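The Little Round Table That Ate My Summer

I have a weakness for small tables. Big ones scare me, because a big table wants a dinner party, and a small one just wants a cup of coffee and somewhere to put the mail. So when my editor asked for a piece on dressing up a tiny round desk, I said yes before she'd finished the sentence (and then spent most of May moving one vase back and forth, but we'll get to that).

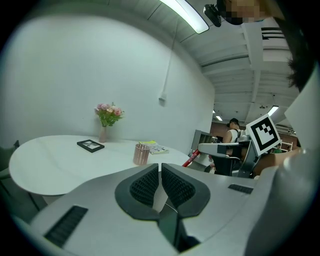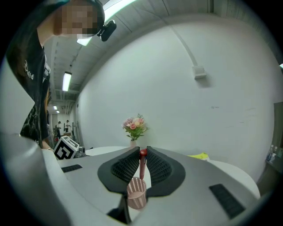 A round white table and a pink holder for the pens, with a red-capped marker in the second picture.

Let's start with the pen cup, since it's my favorite thing in the whole setup. I found it at Allonance, the home store out on the Sakomdale road, for 5 dollars, and I've never spent 5 dollars better. I like a cup with holes in it! You get that bit of sparkle without the heavy look of a solid mug, and a pale wall behind it does it all kinds of favors. My one rule is to be stingy with what goes in. I had 27 pens at home when I started this, and I tested every last one on the back of an envelope. It was a bloodbath. Keep the markers you really use and let the rest go.

Flowers next. Pink and cream roses in a slim pink vase, pushed toward the wall so your elbows stay out of them. I tried the vase dead center first, and it was lovely right up until I wanted to write something. On a round top the back is your friend – there are no corners to hide things in, so anything tall goes there and the front stays free for working.

I'm still arguing with myself over the picture frame. Flat or standing? Flat, it reads almost like a tray, and the black edge gives all that pink something to push against. Standing, it looks more grown-up. I've gone flat for now, though my sister-in-law thinks I'm wrong and has told me so twice.

Then the booklets. Two or three thin ones in a little stack, a yellow-green cover on top, and suddenly the table looks like somebody lives there. I keep an old Ackermann seed catalog in my own pile and the Irimley library newsletter under it, and both of them do get read, usually over toast.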